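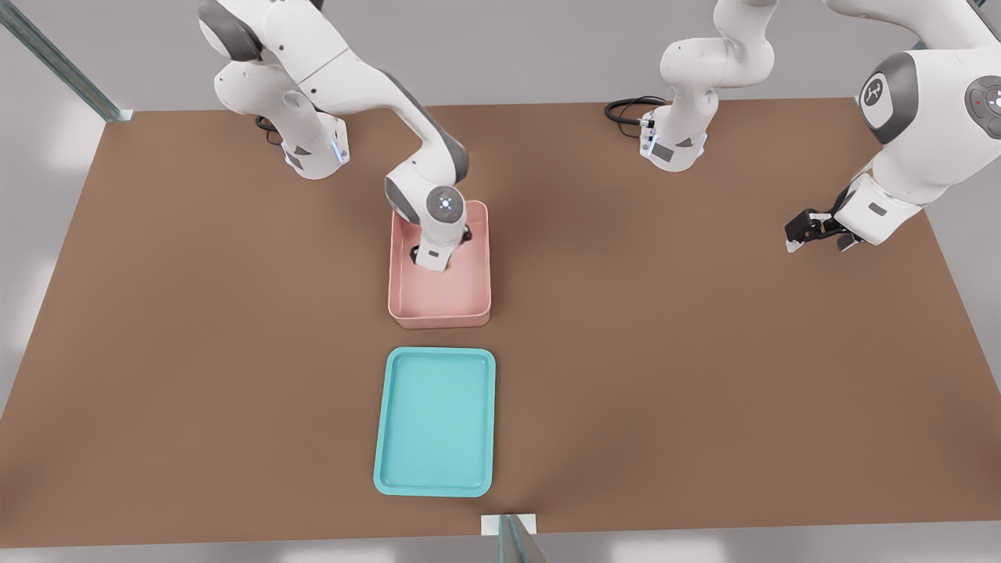

La semilla 172

25/04/2024
Por Azimi

A las tres de la mañana el planificador volvió a devolver una trayectoria vacía, y yo me puse a aplaudir sola en la cocina.

Tengo que explicar el aplauso. Llevábamos desde diciembre con el mismo fallo en Nureck, nuestro simulador, y hasta esa noche el fallo había tenido la mala educación de no repetirse nunca. Aparecía en una ejecución de cada tantas, siempre distinto: un brazo se quedaba pensando, el otro esperaba a que el primero terminara de pensar, y el registro se llenaba de líneas amarillas hasta que alguien pulsaba la tecla de parada. En Stastenmont lo llamaban «la cortesía». Después de usted. No, por favor, después de usted.

¡Pero esa noche se repitió! Semilla 172, paso 51, brazo izquierdo dentro de la cubeta rosa, brazo derecho abierto sobre la mesa, y los dos quietos como dos personas ante una puerta estrecha. Reinicié. Paso 51. Reinicié otra vez, con el té ya frío, y otra vez paso 51. Un error que vuelve a su hora es casi un amigo (quien haya perseguido alguno me entenderá), y a ese le habría puesto un plato en la mesa.

Abrí el visor y giré la cámara virtual despacio. Me gusta mirar los mundos por debajo, por donde los suelos no tienen grosor. Luego activé la capa de colisiones, que pinta cada eslabón envuelto en una cápsula verde, y fui avanzando el tiempo con la flecha del teclado.

Paso 49: el izquierdo reservaba el volumen de la cubeta.

Paso 50: el derecho pedía permiso para cruzar hacia la bandeja turquesa.

Paso 51: el árbitro, un módulo de 65 líneas que yo misma había escrito una tarde de mucho orgullo, concedía el permiso a los dos y se lo retiraba a los dos en el mismo ciclo.

Qué maravilla. De verdad, qué maravilla verlo. Había leído aquella función tantas veces que ya no la leía, la recitaba, y al recitarla me saltaba siempre la comparación del final: menor o igual. Cuando dos reservas llegaban con la misma marca de tiempo, cada brazo resultaba ser anterior al otro. El árbitro, pobre, les creía a ambos.

Podía cambiarlo con borrar un signo. No lo borré enseguida. Me quedé un rato mirando los dos brazos blancos con sus lucecitas encendidas, y se me ocurrió una cosa de esas que solo se ocurren a esa hora: pedirle al planificador que me enseñara todo lo que había descartado. Lo guarda, ¿saben? Cada rama del árbol que no lleva a ningún sitio queda en memoria hasta que se cierra el proceso.

Las dibujé todas a la vez.

La pantalla se llenó de hilos. Salían de las pinzas, subían, se torcían por encima de la mesa, se rozaban, se arrepentían a un palmo de la bandeja. Había rodeos enormes, absurdos, y uno precioso que pasaba por detrás de las dos bases y volvía por el otro lado sin tocar ni un cable. Meses enteros enfadada con un sistema que yo creía parado, y el sistema no había dejado de buscar ni un solo ciclo.

Escribí la regla de desempate. A igual marca de tiempo, cede el brazo con el camino libre más largo hacia atrás. Guardé, compilé, cargué la semilla y quité las manos del teclado, como si pudiera estorbar.

Paso 49. Paso 50. Paso 51.

El derecho se apartó un poco, apenas un gesto de la muñeca. El izquierdo salió de la cubeta rosa y siguió su camino.

Paso 52.

Nunca había visto el paso 52 de aquella semilla. Desperté al gato para contárselo, mandé un mensaje larguísimo al canal de Duvwood, donde era de día y alguien contestó con una fila de signos de exclamación, y lancé la siguiente semilla antes de que se me pasara la alegría. Luego la siguiente. Fuera empezaban a pasar los primeros autobuses y yo seguía en la mesa de la cocina, con los hilos todavía dibujados en una esquina de la pantalla.

14 comentarios · 38 veces compartido

Contacto | © 2024 Azimi | Volver arriba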